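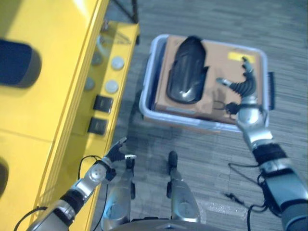
Carpet tiles: a short thread from someone who just sat through the sales pitch

1/ We're redoing the floor in our office on Stolomdale and everybody wants gray stripes. Every showroom pushes gray stripes. I have questions.

2/ The pitch from Tunetti goes like this: a fine streaky pattern "hides everything." Fine. But dirt you can't see is still dirt, and I'd like to know when to clean it.

3/ Then there's "just swap the bad tile." We tried that at the old place. The new tile was so much brighter than its neighbors that people walked around it for months.

4/ Also, you need spares from the same batch. Our quote had 2 spare tiles for every 100. Ask what happens when you run out and the color has been dropped. I asked. Long pause – then a brochure.

5/ Kuroda was a little better. They at least admitted that rolling chairs chew up the edges and that their warranty doesn't cover it. Points for saying it out loud.

6/ The recycling claim is the one that bugs me most. "Fully recyclable" means somebody could do it. Who picks up the old ones? Who pays? I got 3 different answers in one meeting.

7/ And please don't tell me a cleaner called Purgate "lifts any stain." I've met coffee.

8/ We'll probably still buy the gray stripes – the other choice was a green that made the whole room look seasick. But I want the batch number in writing, and the spares delivered Saturday with everything else.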